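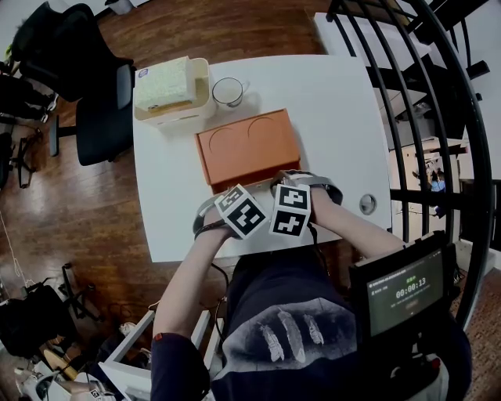 *Figure 1. Closed orange cardboard box on a white table, with a sponge in a tray and a glass mug behind it.*

# Household Cardboard Recycling in Jisden: Project Report

Prepared by Amber Mulder and Lieven Cuypers
Supervisor: Mi-kyung Ryu
11 October 2018

## 1. Purpose

This report examines how households in the Jisden district sort cardboard packaging and why part of it is still placed with general waste. The work was carried out during the spring term, with the survey taking place in April.

## 2. Method

A printed questionnaire was delivered to 1,726 addresses. Completed forms were received from 868 households. Respondents were asked how they store cardboard between collections, whether they flatten it, and how they treat boxes stained by food.
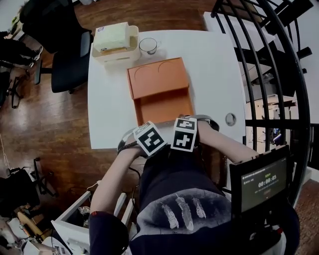
*Figure 2. Seated at the white table, arms forward.*

## 3. Findings

Lack of storage space was the reason most often given for not sorting. Residents of apartments on Prins Street reported that the shared containers fill up well before collection day. Stained boxes caused the most confusion, and the district leaflet gives no guidance on them.
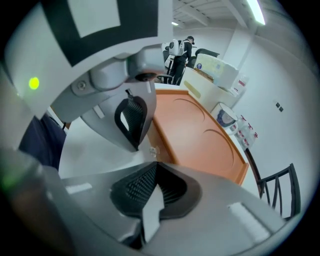 Answers also differed by type of housing. Households with a garage or shed flattened their boxes more often and were less likely to request a change in the collection schedule.

## 4. Recommendations

The leaflet should be revised to cover stained packaging. A second container should be tested on Prins Street for 3 months.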